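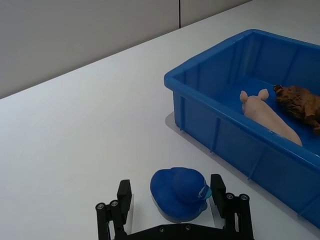

3 min read

The robots are coming for your toy box, though you may want to keep the evening free in case they need a hand.

Bulumix, a small firm that has spent the best part of two years teaching robot arms to tidy up, opened its doors to parents, shopkeepers and the merely nosy this September. The job on show was one that most five-year-olds can do and almost none will: toys on the table, toys in the bin, toys out again. There was a pink pig, a shaggy brown creature of uncertain species, a small blue baseball cap and a bright blue plastic bin to put them in. The arm had a black gripper with two fingers, which is eight fewer than the average parent brings to the task and, on the evidence of my own house, may be quite enough.

Noman Janjua, who runs the tidying work at Bulumix, is refreshingly gloomy for a man with something to sell. "People see an arm in a car factory and think the living room must be easy," he said. "The car factory is easy. Every door is the same door. A hat is a different shape every time you drop it."

Hats, he explained, are a particular sore point. A stiff object has edges, and edges can be gripped. A cap has a brim, which is helpful, attached to a crown, which is less so. Take it by the wrong part and it folds. Soft toys bring their own troubles, as fur makes it hard for a machine to judge where the animal stops and the air begins.

The firm's log for the summer lists 2,824 attempts at putting one thing in one bin. Janjua would not be drawn on how many ended with the thing in the bin. "Most," he said, and then, after some thought, "Most of the recent ones."

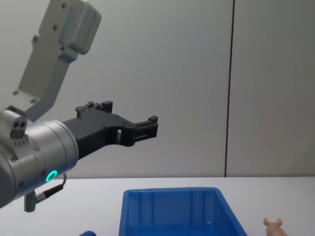
So can you buy a machine that will tidy a child's bedroom for you?

There is nothing on sale yet that will do the whole job unattended; what exists can manage single chores on a clear table, slowly, with somebody close by.

Slowly is the word. The target Bulumix has set itself is 10 toys in the time it takes to boil a kettle, and Janjua admits that he has been known to choose a large kettle. A toy at the edge of the table takes longer than one in the middle. A toy under another toy is, for the moment, an advanced topic.

Shops may get there before homes do. Areeba Khokhar manages returns for Ghumman, a chain of toy and gift shops, and came along to see whether an arm could sort the heap that builds up behind her counters after every school holiday. She has already been through one trial, with a rival machine called the Pomura, which was meant to put soft toys in one tub and hard toys in another. It did so very nicely until it met a plush rabbit with a plastic nose.

"It picked it up, put it down, picked it up," she said. "We went for lunch. When we came back it was still making up its mind."

Khokhar's sums are simple. Her busiest branch handles 400 returned items in a bad week, and a Saturday lad gets through them with the radio on. Any machine would have to match him, cost less than him over a few years and not need a specialist driving over from Gudach each time it drops a bear. She thinks that day will come. She has not yet told the lad.

Bulumix, for its part, is promising nothing by Christmas. The next stage is to move from one bin to a pair of them, and then to a floor – a real one, with a rug on it. Janjua said the word "rug" in the way that sailors talk about the Cape. After that come socks, which he declined to discuss.

I asked whether he had an arm at home. He has not. He has three children and a large basket, and the toys, he says, are mostly behind the sofa.

Comments (5)

tealeaf_moira
Will it do Lego in the dark without swearing? If so I'll have two.

Garden Gnome
My mother had a system for this. Anything on the floor at bedtime went to the jumble sale. No electricity needed.

pkdunmore
I work in a warehouse and we've had arms for years. Brilliant with boxes. Give them a bag of anything floppy and you can hear the sighs from the loading bay.

Garden Gnome
@pkdunmore Sighs from the arms or from the staff?

pkdunmore
Bit of both.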